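Durndale, le ménage du rez-de-chaussée

Au rez-de-chaussée de la maison Durndale, le carrelage couvre toutes les pièces de passage et se balaie chaque matin, avant l'arrivée des premiers locataires.

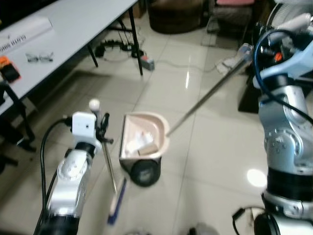 Carrelage beige, balai et pelle rose pâle à long manche gris. Dans la pelle, un papier ou mouchoir blanc froissé et un petit morceau de carton.

Le balai et la pelle se rangent dans le placard du couloir, à gauche de l'entrée. Le lavage se fait ensuite à l'eau tiède, sur presque 300 carreaux. Pour le relevé des fournitures, voir Kalevi Valtonen, bureau 13.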